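Gasgate slip fault

The Gasgate slip fault was a recurring grip failure in Piser, a household robot project run by the firm Kirkegaard in the town of Akent. It came to light one August, when robots trained to dress pillows and fold laundry began letting go of cloth halfway through a pull, usually with no warning in the log. It takes its name from Gasgate, the workshop where it was first written up.

Piser's robots learned from people, who went through ordinary bedroom chores with a gripper in each hand, pinching and tugging at pillow covers the way anyone does at home.
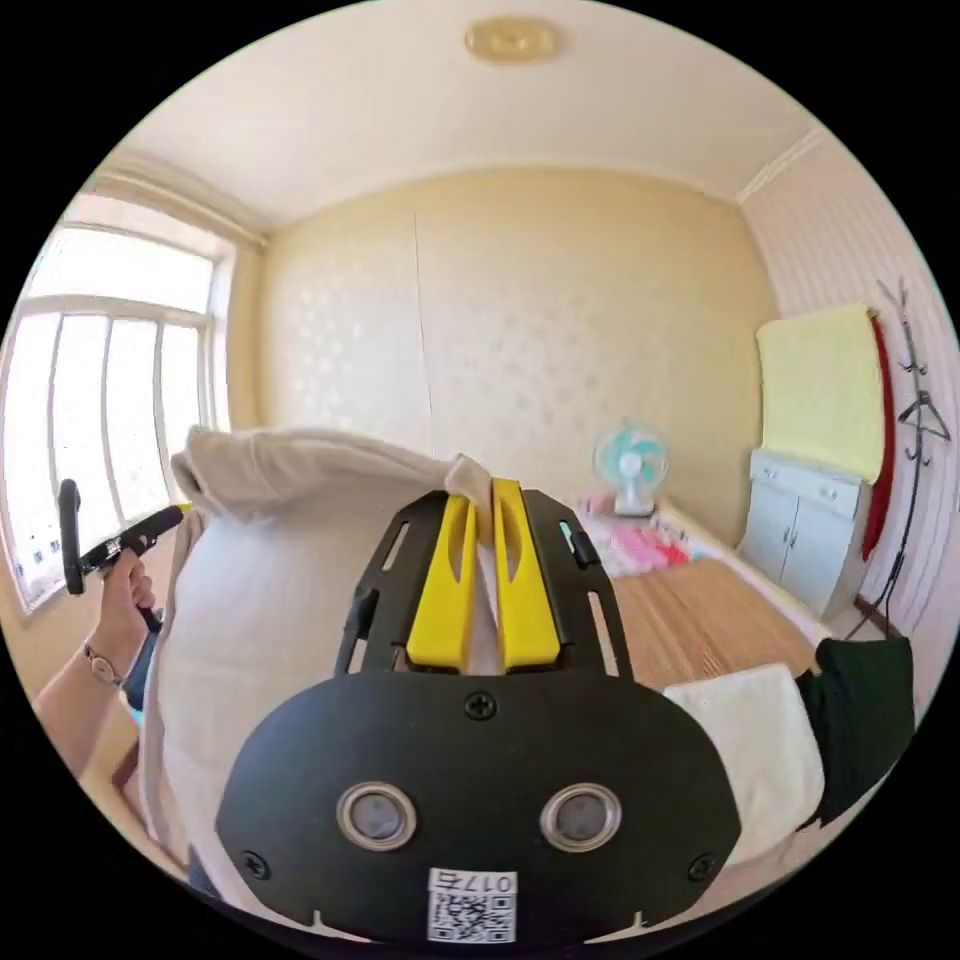 The trouble lay in how finger width was recorded. A single thin layer of cloth gave a reading so close to fully shut that the software treated the two as the same, and a robot that believed it was holding nothing would quite sensibly open its fingers and try again. In 26 test runs the cloth was dropped in 20, and in 3 of those the arm, suddenly freed from the load, swung back past its safe limit. No one was hurt, though a bedside lamp was lost.

Eylül Kurtuluş, the engineer who traced the fault, had the closed position measured afresh at the start of every session and put a lower speed limit on the arm during pulls. Older recordings were kept but marked as unsuitable for thin fabrics, and a few of them are still waiting to be checked by hand.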